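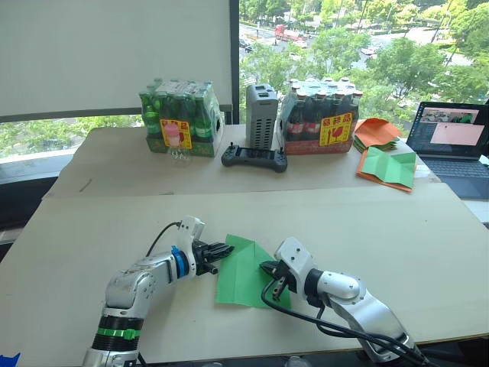 Plandport has started a comparison of two-finger grippers for its Drillamholm controller. The task is paper folding. Two arms hold one green sheet between them on a pale beige board, and each gripper must keep its side without tearing it. The plan is 327 folds for each gripper pair.

"Paper forgives very little," said project lead Yusri Subramaniam.

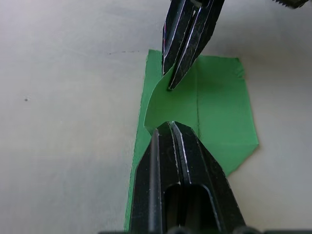

Next steps

Wrist cameras will be compared in June – at 90 mm and 900 mm from the sheet. 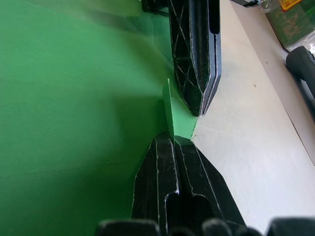
Results go first to the project partner, Groritz. Contact: Hafiz Sutanto, Plandport.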